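Home | Working Papers | Archive | Contributors | Contact

July
By Hartmut Fröhlich and Hinata Ogura

3. What the papers printed when the plant slowed down

We turn now to the part of the study that took the longest and that, we admit, we enjoyed the most. The question is a simple one to ask. When a regional newspaper reports that a local employer is cutting shifts, it very often has no event to photograph. A strike has a picket line and a bank run has a line of worried people at the door, but a slow quarter has neither, and so an editor with an hour to go before the page closes has to decide what a slow quarter looks like. We wanted to know how that decision gets made in a small newsroom, and whether readers take anything from the result.

Our material comes from Prernville, where the Reinholz works has been the largest private employer for as long as most of our readers there can remember. Over the period of the study the plant moved from full shifts to short ones and part of the way back again, and the two local papers covered every turn of it. We gathered 2303 items from their business and front pages. Of these, 700 carried a photograph, and it is those items that concern us in this section. The rest are taken up in Section 5, where we look at headlines and at the wording of the first paragraph.

Coding was done by both authors, working apart and then comparing notes over a good many cups of tea. We sorted each photograph by what the caption said it showed, and then again by what we ourselves would have said if there had been no caption at all. The second sorting was added after a suggestion from a retired picture editor, and we are grateful for it, as the two lists differed far more than we had expected. A caption might speak of "uncertain times at Reinholz" over a picture that, taken alone, told a reader only that there was a building and that it had an inside.
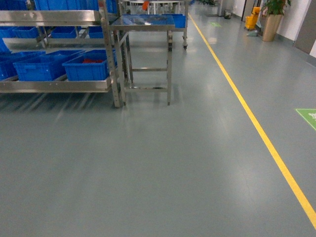

Figure 2. Factory floor.

It will help to say a little about how the pictures reached the page. One of the papers, the smaller of the two, had let its last staff photographer go well before our period begins. Its editors drew on a shared picture library called Adus, which files its holdings by keyword and which, by the account of everyone we spoke to, is quick and cheap and rather thin on anything local. An editor looking for "industry" would be offered the same few pages of results whether the story was about hiring or about layoffs. We found the same photograph used over a report of a new contract and, later in the year, over a report of that contract's loss. The editor in question remembered neither choice, and was very good-humored when we laid the two pages side by side on her desk.

The larger paper, Utis, still sent someone out when it could, and we had supposed that this would make a plain difference to the kind of picture it ran. It did make a difference, though a smaller one than we had hoped to report. Photographers were seldom allowed past the front office at Reinholz during the short-shift months, and what they brought back was mostly signs, gates and parking lots. Several of them told us they had come to dread the assignment. One described walking the length of the fence in the rain, trying to find a corner of it that he hadn't already sold to his own desk.

We also showed a selection of pages to up to 100 residents, in sittings at the public library, and asked them to tell us in their own words how the local economy was doing according to the page in front of them. We had feared that this would feel like a test, and so we kept the sittings short and let people talk. Most went straight to the headline. When we covered the headline and asked again, a fair number looked to the faces of the people shown, where there were any, and guessed from those. Where a page had no people on it, our residents tended to fall back on what they already believed about the town – sometimes at great length, and with stories about their cousins that we have been sorry to leave out.

We would be careful about reading too much into this. The sittings drew mainly on people who use the library during the day, and they lean older than Prernville as a whole. The pages were also shown one at a time, while most of us meet a newspaper photograph in passing, on the way to something else. In the next section we set the dates of the photographs against the plant's own published shift schedule, and ask whether the two papers turned gloomy before the schedule did or some while after it.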